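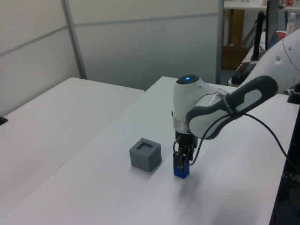
Plinstead College, Department of Household Arts and Furniture
Open Encyclopedia of the Home

Tabletop

A tabletop is the flat upper part of a table, on which people eat, write, work, play or put things down. It is carried by legs, by trestles, by a central column or by brackets fixed in a wall. In everyday speech the word means also the surface itself, without regard to the table under it, and in some trades it is used as an adjective, as in tabletop game or tabletop lamp.

The article treats the tabletop as a part of furniture. For the surface in a kitchen that is fixed over cupboards, see Countertop. For the coverings, see Tablecloth and Oilcloth.

Name

In older English the flat part of a table was called simply the board. From this come several words which are still in use, although the connection is not always felt by the speaker. A boarder was a person who received meals at the board of another. The sideboard was at first a board that stood at the side of the room. The expression "bed and board" has kept the old meaning of food. The word table comes through Latin tabula, which also meant a board or a flat piece, and the same root is seen in tablet.

History

In medieval houses of Western Europe it was common that the top and the support were separate things. Long boards were laid across trestles before the meal and taken away after it, so that the hall could be used for other purposes. Such tops were heavy, and they were generally not decorated, for the reason that a cloth was put over them.

Tables with a fixed top became more usual when rooms began to have one permanent use. With the fixed top came new problems for the joiner. A wide board of solid wood becomes wider in damp weather and narrower in dry weather, and if it is nailed hard to its frame it will split or bend. The answer of the joiners was to hold the top with wooden buttons or with slotted fittings, which permit a small movement. This solution is still taught.

The draw-leaf table, in which additional leaves are pulled out from under the main top, was known already in the sixteenth century. The gateleg table followed, with hanging leaves supported on a leg that swings out like a gate. Both had the same purpose, to make a large top that can become small again when the guests are gone.

In the nineteenth century steam machinery made it possible to saw, plane and turn wood at much lower cost, and ordinary families could have a separate table for the kitchen and another one for the parlor. In the twentieth century came plastic laminates, sheet steel with enamel, and boards made from wood particles pressed with resin. After this a tabletop did not need any more to look like the material from which it was made.

Materials

Solid wood. Oak, beech, maple, walnut and pine are widely used. Narrow boards are glued edge to edge to form a wide panel. Many joiners turn each second board over, so that the growth rings lie in opposite directions and the panel stays flatter. Others do not accept this and choose only by the beauty of the grain. Solid wood can be sanded and finished again many times.

Veneered board. A thin sheet of good wood is glued on a cheaper core. The panel moves little with the weather. It can be sanded only lightly, because the veneer is thin.

Laminate. Layers of paper with resin are pressed under heat and glued to a core. The surface resists stains well, and also moderate heat, but a chip at the edge is difficult to repair. Water that enters at the edge can swell a core of particle board.

Stone. Marble is valued for its look and for its coolness, and pastry cooks like to roll dough on it. It is attacked by lemon juice, wine and vinegar, which leave dull marks. Granite is harder and less sensitive to acids. Both are heavy and need a strong frame.

Glass. For tops without a full support underneath, toughened glass is the normal choice. It makes a small room look larger, and it shows every fingerprint.

Metal. Stainless steel is used where the hygiene is important. Zinc was popular in cafés and changes its color with the years, a quality which some owners like very much and others try to polish away.

Shape

The rectangular top is the most frequent. It stands well against a wall and can be put together with a second one of the same height. Its disadvantage is that persons at the far ends cannot easily speak together.
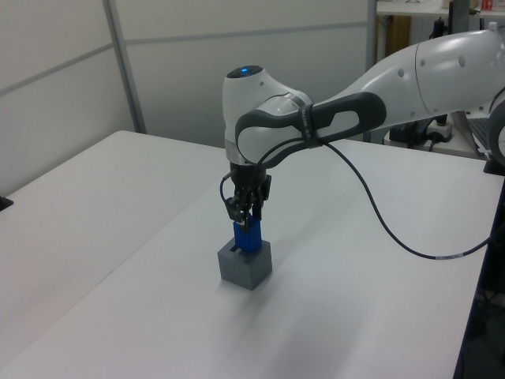

The round top gives to all the same place, and it has no corners on which a child can hurt the head. It uses the floor less well, and when it becomes very large the middle cannot be reached by anybody. A turning tray in the center is the usual remedy. The oval top stands between the two forms. The square top is suited to card games and small kitchens. Tops in the form of a trapezoid are common in schools, for the reason that they can be combined in a line, in a ring or in half of a ring.

The edge is also a part of the shape. A sharp edge is uncomfortable for the forearm and is damaged quickly, so that nearly all tops have the edge at least slightly broken with sandpaper. A bevel on the lower side makes a thick top look thin. The rounded edge, called bullnose, is often preferred for families with small children.

Surface and color

A finish has two tasks, to protect the material and to give it a certain look. Oil and wax go into the wood or lie on it very thinly, feel pleasant under the hand and must be renewed. Varnish and lacquer form a film. The film protects better against water, but when it is broken the repair is seen more easily.

The degree of gloss has a practical side. A glossy top reflects lamps and windows, and a person who reads at it for a long time can become tired in the eyes. A matte top spreads the light in many directions. For desks and for drawing tables a matte or half-matte surface is therefore generally recommended. On the other hand a very matte surface may hold pencil dust and grease, and rubbing in one place for many years makes it shiny there.

White tops are liked in offices, studios and classrooms, as they make the room brighter and small objects of dark or strong color are found quickly on them. The white of a tabletop is seldom seen as pure white. Under daylight from a north window, or under cool lamps, it can look gray or a little blue, and under warm lamps it looks cream. Persons who choose a top in a shop should, if it is possible, take a sample home and look at it in the morning and in the evening. 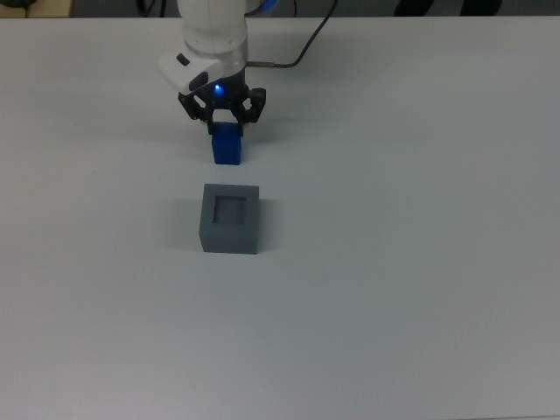

White tabletop with a matte surface.

Dark tops hide ink and coffee but show dust and crumbs. Patterns in small scale, for example the speckled laminates of the postwar kitchens, hide almost everything, and this was a part of their success.

Local types

In the valley towns near Prarnilach a kitchen table was traditionally made with a top that could be turned over. One side was scrubbed pine for the work, and the other was painted, often in green or in dark red, for Sundays and visitors. The top was held with two sliding wooden keys. The town museum has in its collection 173 tables of the region, and the tops of many of them show knife marks on the painted side too, so the rule was probably not kept in each house.

The café tops of Acuña are round, of pale local limestone, with a shallow groove near the edge to catch spilled drink. The groove is cut by hand. The older pieces have 3 small feet of iron screwed directly in the stone, on which the top can be set on the ground for picnics at the October fair.

Murstead was for a long time known for school desks. The works there produced a lifting top in beech with a hole for the inkwell, and continued to make the hole for some years after the schools had stopped to use ink. The last catalogue lists the desk under the number 861, and by this number it is still called by dealers.

Care

For daily cleaning of most tops a soft cloth, slightly damp, is sufficient. Afterward the surface should be wiped with a dry cloth. Strong cleaners and rough pads take away the gloss from lacquer and make scratches in laminate and in glass coatings. Oiled wood should be oiled again when drops of water no longer stay round on it.

White rings from hot cups are caused by moisture under or in the finish. On some finishes they disappear alone after several days. On others a gentle rubbing with a little oil and very fine abrasive can help, but one should try first in a place that is not seen. Black rings on oak have another origin. They come from iron together with water, which react with the tannin of the wood, and they lie deep.

Rags with linseed oil can begin to burn by themselves if they are thrown together in a heap. They must be spread flat to dry outdoors, or put in water in a closed metal container.

Repair and reuse

A warped top of solid wood can sometimes be made flat again by changing the humidity on one side, but the result is not always lasting. Splits are filled with a strip of the same wood, glued in. Loose veneer is lifted with a thin blade, cleaned and glued under weight.

Old tops are often reused as shelves, doors, workbenches or headboards. In the workshop inventories of Plinstead are found nearly 300 boards described as "from a table", and the most of them had gone into floors.

See also

Bench
Countertop
Desk
Gateleg table
Trestle

Page last revised Tuesday, August 20, 2019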